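Sartori limited release - per-screen numbers

dcp_loader
Pomemton opened Sartori on 80 screens and reported 2758 admissions for the weekend. Low, but the runtime only allows three shows a day.

gridline
Flikaren's tracker says 2303. Which one includes previews?

dcp_loader
The distributor figure does. Flikaren strips them out.

oslow_booth
Disagree. Flikaren also misses sites that report late - up to 3 in our circuit alone. Previews don't explain the whole gap.

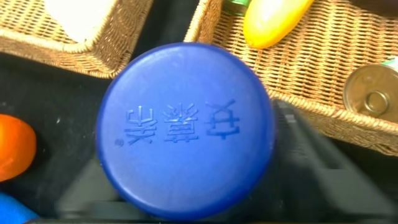
Page 2 of 3

gridline
Then neither number is usable for a per-screen average until the late sites are in.

dcp_loader
The distributor one is fine if you label it. Trades do it every week.

oslow_booth
They do, and the second weekend drop looks worse than it is. I'd wait for the February chart.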